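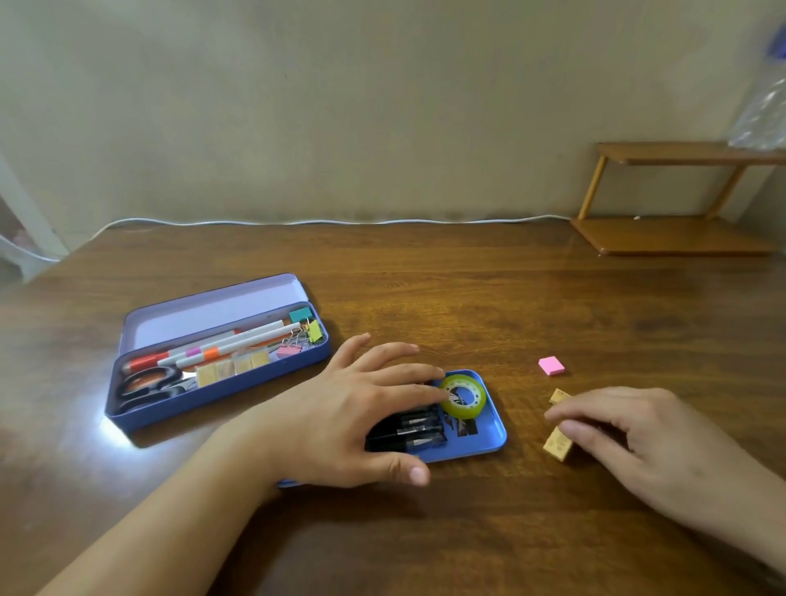 Le conseil d'administration de Plukesex a validé en octobre le programme d'acquisition d'une première cellule robotisée destinée à la préparation des assortiments de papeterie. L'enveloppe couvre deux bras de manipulation, leurs outils de préhension et la formation du personnel de l'atelier. Le cahier des charges prend pour référence le poste manuel, où les fournitures sont triées à deux mains sur un bureau en bois : ciseaux, marqueurs et pinces à dessin dans un étui métallique, petits blocs de notes repositionnables, rouleau d'adhésif transparent à côté de stylos ou de marqueurs noirs. La diversité des formats, du bloc de papier à la pince munie d'anses métalliques, constitue selon la direction le principal critère de sélection des préhenseurs.

Deux intégrateurs, Samulov et Krishnan, ont été retenus à l'issue de la consultation préalable. Chacun devra présenter une offre chiffrée distinguant l'achat du matériel, l'installation, la maintenance et les pièces d'usure. La direction des achats a demandé que le coût des préhenseurs de rechange figure sur une ligne séparée, ce poste ayant été sous-évalué lors d'un précédent projet de convoyage.

Le catalogue de l'entreprise compte 2 564 références. Seules 400 d'entre elles entrent dans le périmètre de la première tranche ; les articles souples ou emballés sous film en sont exclus et feront l'objet d'une étude distincte. L'objectif contractuel est fixé à environ 1 000 assortiments par jour, contrôle visuel compris. Les candidats devront démontrer leur capacité à saisir les articles de faible épaisseur posés à plat, ainsi que ceux qui se trouvent déjà rangés dans un contenant étroit.

Le logiciel de supervision sera fourni par Sonance, déjà titulaire du marché de gestion des stocks. Son raccordement à la cellule relève d'un budget informatique distinct, dont le montant reste à arrêter — la question des licences par poste demeure en discussion.

Deux modes de financement sont à l'étude : l'acquisition directe, amortie sur la durée d'usage prévue, et la location avec option d'achat. Le service financier a exprimé une préférence pour la seconde formule, sous réserve que le loyer inclue les mises à jour logicielles et le remplacement d'un bras en cas d'immobilisation prolongée.

Les postes manuels seront maintenus pendant toute la période d'essai. Les représentants du personnel seront consultés sur l'organisation de l'atelier avant la signature de la commande. La remise des offres est attendue en janvier, pour une mise en service de la cellule au printemps.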